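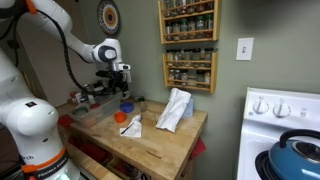
Etornam Appiah wrote back that the timer on level 3 of Clason still runs out early, even after a clean reinstall, and asked if we could please keep the ticket open.

Of course we can, Etornam, and thank you for being so patient with us! I sat down with the Panow build again on Jan 9, 2020, and got the same thing you did — the clock says 90 seconds, the bonus fruit shows up, and then the round ends with time still on the bar.

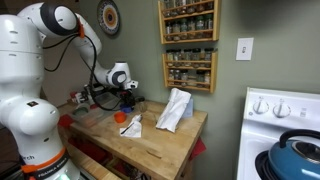

Attachment 2: robot arm with black gripper, table

I tried it with sound off, then with the old joystick settings from October, and neither one made any difference. What did help was turning off the high score table. My guess is that the game trips over itself once a score passes almost 100 lines of saved history, and your file has 101, so
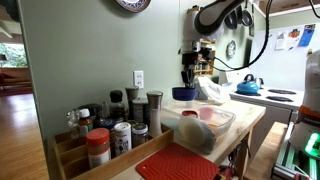 would you mind renaming it and playing one more round for me? Keep the old file somewhere safe — I'd hate for you to lose those scores.

Status: waiting on customer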